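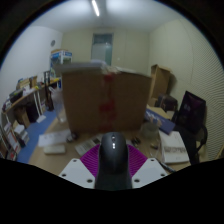 *The large carton on the table, top partly open.*

The transfer of household papers and small goods from the Dirnach flat began in April and continues at the table. The present carton is the last of 6 and is to be sealed once its contents have been checked against the list kept by Nikola Bednarek.

The following arrangements apply until the work is complete:

- Old tape is to be removed in full before new tape is applied.
- Printed sheets remain on the table until they have been read — they are not to be used as padding.
- Small items are to be packed last.

Carton 2 was returned from Pastach at a weight above the agreed limit and has been divided. Collection by Sobczak will be arranged separately.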